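Streaming > Features > Interviews

Reading time: 4 minutes

We use cookies to remember your settings and to see which pages people read. Accept all | Manage choices

The box under the telly that wants to replace your apps

Duggan is a small streaming box with one large promise: plug it in, sign in to your services once, and never hunt through five different apps for a film again. Its maker, Hetard, works out of two floors above a print shop in Gernau and has been selling the thing since May. I've heard that promise from a lot of boxes. I have a drawer of them.

So when the company's product lead agreed to talk, on condition that I stuck to the job title, I went in with a list of complaints. The first was the price. Duggan costs £145, and a plain streaming stick does most of the same work for far less.

"I'd dispute 'most'," the product lead said. "A stick gives you a row of icons. You still have to know which icon your programme is behind. We search across all of them and start it playing."

Does it, though? In my own week with the box, search found the film I wanted and then opened the wrong service, one I don't pay for. It did this twice.

There was a pause on the line. "Yes, that's a known problem. The box asks each service whether you can watch a title, and some of them say yes when they mean you can rent it. We're fixing how we read the reply."

When?

"Soon. I'm not going to give you a date and have you print it."

The Hetard website says the box supports 131 services. I asked how many of those are ones an ordinary household might have heard of.

"Fewer," the product lead admitted. "Maybe around 50, depending on the country. The rest are local channels, church services, fishing, that sort of thing. People do watch them."

I'm sure they do. It's still a generous way to use a number on a sales page, and I said so. The answer was that every rival counts the same way, which is true and doesn't make it any better.
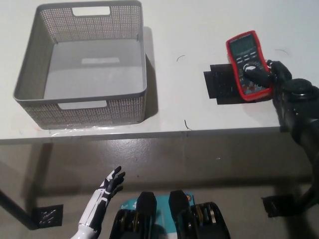 What the box knows about you

My bigger worry is Perach, the software that decides what appears on the home screen. To suggest something, it has to know what you've watched, and Duggan sits above every service you own. No single app gets that view. Hetard does.

"The viewing history stays on the box," the product lead said. "We don't see it."

None of it?

"We see whether a suggestion was picked. We don't see which one."

I asked whether anybody outside the company had checked this. Not yet, I was told – a review is planned. Until it's published, buyers have the company's word and a privacy page of 3,347 words, which I read to the end. It says that data "may be shared with partners to improve the service". I read the line out over the phone.

"That's old wording," the product lead said. "It covers crash reports. I agree it reads badly."

It was still there when I looked again this morning.

Casting from a phone

Here I have fewer complaints. Sending a video from an Android phone to the box worked first time, and the picture held up when I walked into the kitchen. An iPhone took more effort. You need Hetard's own app, you need both devices on the same network, and the app asks for your location before it'll look for the box.

"The phone wants that permission before we can search the network," was the explanation. Fair enough, but the app could say so on the screen where it asks. The product lead made a note of it, or told me so.

If Hetard goes under

Small companies that make clever boxes have a habit of being bought or closing. I asked what happens to a Duggan if the servers in Gernau are switched off.

"Casting would carry on, and the apps you've installed would open. Search would stop, and so would suggestions."

So it would become a stick?

"A nicely made stick," the product lead said, and laughed.

It's a straighter answer than I usually get to that question. There's no subscription, which I like, though it also leaves me wondering what pays for the servers once the boxes are sold. "Selling more boxes," I was told. I asked if there would ever be adverts on the home screen. "There are no plans for that." I've written that sentence down in a good many interviews, and I've seen the adverts turn up afterwards in more than one of them.

My test unit goes back this week. I'd want the search fixed and the review published before I spent my own money on one.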